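Bristville Neighbors Board > Health and Home > Sleeping next to the night freight line

marlo_bristville
8/26/22
Good evening to all. I moved in June to an apartment on the Plivavstead side, 100 yards from the freight line. The rent is good and the rooms are nice, but the trains start after midnight and I wake up each time. I have tried to keep the window closed, but then it is too warm. I would like to ask people who live near the line: do you become used to it, or must I do something? I work early, so I need the sleep.

quietplease12
Welcome to the line. I have lived here for 13 years. The first months I was very tired, and then one morning I noticed that I did not remember any train. So yes, for me the body has learned it. But my wife still hears every one of them, so I can't promise you anything.

tessellate
I do not agree that you should wait for the body to learn. Some people never do, and being tired for a year is a high price for a cheap apartment. Ask the landlord first about the window. In my building the old seals were hard like stone, and after they were changed the noise was clearly less. The low rumble stayed, but the squeal of the brakes was gone.

marlo_bristville
Thank you both. The building belongs to Homia. I wrote to them two weeks ago about the seals and I received only the automatic answer. Has somebody here had luck with them?

tessellate
Homia answers faster if you bring a paper letter to the office. Write down the dates and hours when you were awakened. I did this for 12 nights, and they sent a man with new seals.

old_signal_box
While you wait for the letter, try foam earplugs. They cost little and they work better than people think, if they are put in correctly. Most people push them in like a cork and then complain. You should roll the plug thin between clean fingers, pull the top of the ear up and back with the other hand, put it in, and hold it there until it has opened. When your own voice sounds deep and strange, it is sitting well.

About keeping them: I do not leave foam plugs on the night table, where they collect dust. A flat plastic box with small compartments is very good, the kind that is sold for screws or beads. Each pair has its own place, and when a plug is dirty or has become stiff, I throw it away.
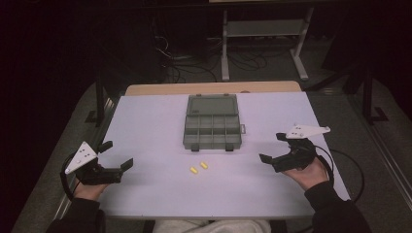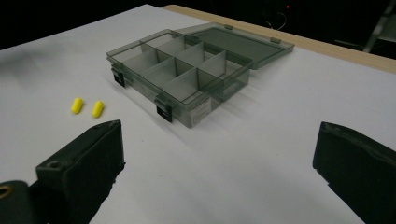

Both pictures: the yellow ones, with the organizer box open behind.

quietplease12
A box for screws! I keep mine in a coat pocket and I am still alive.

old_signal_box
Please do not put in your ear what comes from a coat pocket. I had an ear infection one winter, and it was much worse than any train.

northplatform
I must disagree a little with the earplugs. I used them every night, and with time I had a lot of wax, and the nurse had to wash it out. Also I did not hear my alarm, twice. Now I use a fan. It makes a soft, even sound, and the train somehow disappears in it. In August you want the fan anyway.

tessellate
A fan does not cover a freight train. It covers a television from the neighbor.

northplatform
It covers it for me. I live at the Azar crossing, where they also blow the horn.

marlo_bristville
I have a fan already, so I will try this tonight. Can I use both together, the fan and the foam plugs?

old_signal_box
Yes, I do so in summer. For the alarm, put the phone under the pillow on vibration. And if your ears hurt or itch, stop with the plugs and ask a doctor.

quietplease12
Also move the bed, if the room allows. Ours stood against the outside wall and the whole frame trembled. We turned it to the inside wall and that helped my wife more than anything else.

marlo_bristville
My bed is exactly on the outside wall. I will move it tomorrow and bring the letter to Homia after work. I will write here what they say.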